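Home News Market Days Stalls Contact
Search this site Enter keywords Go

New skirts for the counters at Cludthorpe hall

July 4, 2024

I popped into the Cludthorpe market hall this morning and the counters have been dressed! The pleated skirts are up, pale gray-white and hanging in nice deep folds under the slotted front panels. I'm so pleased they went with a light color (the other choice was maroon, and I lost sleep over it). Mirar did the sewing, and the order came to 40 panels, so that's a lot of pleats. The hems stop just short of the floor, which should make mopping easier for all of us. Stall holders can still keep their boxes underneath, only please leave the slots clear. The second hall gets its set in November, and I'll post again when I've been over for a nosy.

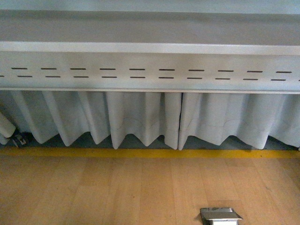
Can the skirts be washed?
Cold wash and hang to dry, and please don't iron the pleats.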